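**Is the Jistumard refurb cell worth it for a small PC recycler?**

Asked by Xiaoqing Xiao, Friday, July 30, 2021

We strip and rebuild old office desktops in Galtcombe, mostly towers from schools and councils. A rep from Nivville has offered us a Jistumard arm on hire at £700 a month, on a minimum term of 2 years. He says it will swap cards, memory and drives "unattended". I've asked what happens when the next tower is a different make and got a brochure back. Has anyone run one of these on mixed stock?

---

**Answer 1** (accepted)

We had one on trial at our place and sent it back, so take this with that in mind.

The arm itself is fine. Lifting a card straight up or lowering it straight down is the easy bit of the job, and it's the bit they always demo. Ask about everything round it. Who opens the case? Who undoes the screw on the bracket? Who moves the cables out of the way? At ours the answer was me, every time.

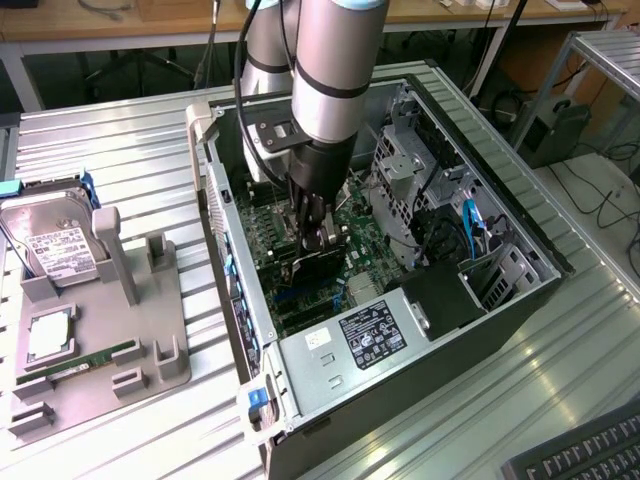 Then there's the parts tray. Ours was printed to suit one set of parts, and each thing had to go in its own holder the right way round or the pick was off. When we changed to a different tower we needed new positions taught, which Nivville charged at £170 a visit. That wasn't in the quote. It's in the terms, page four or five, under "adaptation".

Before you sign:

- Send them three of your own towers, the awkward ones, and ask to watch the whole job with no cuts.
- Get "unattended" in writing, with a figure for how often it stops and calls for help.
- Ask who pays if it cracks a slot. We never got a straight reply.

If you do 186 of the same model in a batch it might make sense. We never see batches like that.

*Zulmira Amaral*

---

**Answer 2**

Robots are the future, you'll be left behind if you don't. Get the bigger one.

---

**Answer 3**

I'd be a bit kinder than Zulmira. We use a Vieira arm, so not the same kit, and it does one thing all day: memory out, memory in, same model of desktop. It's slower than a person but it doesn't wander off. For mixed stock I agree with her, I wouldn't bother.

Ask if they'll do one month from August with no tie-in. If they won't, I'd wonder why. Also check how much bench it takes up, ours ate a lot more than the drawing said.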